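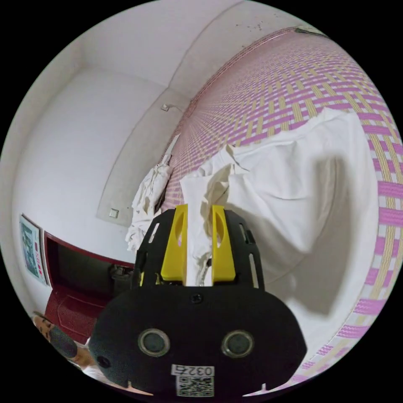 **What does the Guvden slimline tank hold?**

The standard model holds 3925 litres when filled to the overflow. The smaller model holds 1000 litres and uses the same lid, strainer and fittings.

# Guvden Slimline Rainwater Tank

The Guvden is a narrow above-ground tank for side passages, carports and other tight spots where a round tank won't go. It is 992 mm deep from wall to front face, with flat long sides and rounded ends. Both models are moulded in one piece from UV-stabilised polyethylene, with no welds or joins below the overflow.

Most customers use it for garden watering, toilet flushing or a cold tap to the washing machine. It can also be set up as a backup supply for the house if your council allows it and the water is filtered. Check with your plumber before connecting it to any indoor fixture.

## What's in the box

- Tank, in the colour ordered
- Lid with childproof lock
- Leaf strainer basket with stainless mosquito mesh
- 50 mm overflow outlet with mesh flap
- Brass ball valve, fitted to the low outlet
- Blanking plug for the second outlet
- Printed base and installation sheet

Not included: pump, first flush diverter, downpipe fittings, pump cover, level gauge. The Dorkeo pump and the Dorkeo float gauge both fit without drilling and can be added to the same order.

## Colours

Light grey, charcoal, cream and a dull green. The green is made in batches and can take longer. The 1000 litre model comes in light grey and charcoal only.

## Base and placement

A full Guvden is heavy. One litre of water weighs one kilogram, so the standard model carries nearly four tonnes before you add the tank. The base has to be flat, level and bigger than the tank on every side. A concrete slab is best. Compacted crusher dust inside a timber border is fine on firm ground that doesn't wash out.

Don't put it on:

- loose pavers or bare soil
- a deck, unless an engineer has signed it off
- ground over a sewer or stormwater line
- retaining wall backfill

Leave a gap of 50 mm between the tank and the wall. The sides bulge a little as the tank fills, and more in hot weather. This is normal and goes back as the level drops. Two tie-down lugs are moulded into the top for windy sites – strap the tank down before the first rain, as an empty one can shift.

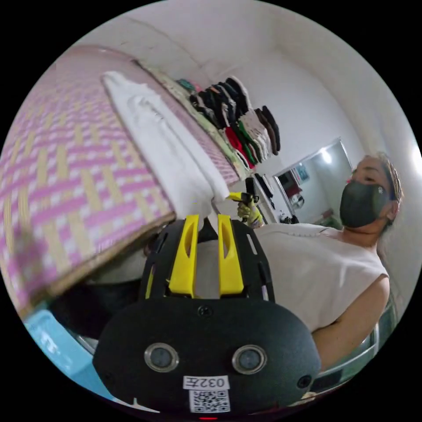

**Can I join two Guvden tanks together?**

Two or more can be joined through the low outlets with a flexible hose and a valve at each end. The tanks must be the same model and sit on bases at the same height, or the lower one will overflow before the other is full. Rigid pipe should not be used between tanks.

## Filling it

How quickly the tank fills depends on the roof area feeding it. One millimetre of rain on one square metre of roof gives close to one litre, less what is lost to splash, gutters and the first flush. A single downpipe from the back half of a small house is enough for most gardens.

The inlet strainer sits under the lid. Lift it out and hose it down once a month in leaf season and after any storm. Check the overflow flap at the same time. If you have a first flush diverter, empty the chamber and rinse the seat.

Sludge in the bottom should be looked at every two or three years. Two centimetres or so can be left alone. If it is near the height of the outlet, have the tank vacuumed by a tank cleaner. Never climb into the tank.

## Delivery

Tanks go out on our own truck from the Bednárik yard. The driver will unload to the kerb or driveway. Two people can walk an empty tank down a side path, but measure the gate first, along with any hot water unit, meter box or tap sticking out of the wall. We don't lift over fences or roofs. If you need a crane, book it yourself and tell us the time.

Please look the tank over before signing. Scuffs from the straps are cosmetic and not covered. Cracks, or damage around the outlets, should be written on the delivery sheet.

Orders placed in November usually wait longer than at other times of year.

## Warranty

The tank body is covered by the Guvden warranty against splitting and leaks from faulty moulding. Valves, mesh and lid locks are covered for one year. The warranty doesn't apply if the tank is on an unsuitable base, has been moved with water in it, or has had extra holes cut by anyone other than a licensed plumber.

## Orders and questions

Rodica Lazăr handles quotes and stock. Laurențiu Lungu looks after site questions and joined-tank layouts, and can check a sketch of your side passage if you send one with measurements. Both are at the Trustotora counter until 4 pm. For spare strainers and lids, quote the number moulded beside the top outlet.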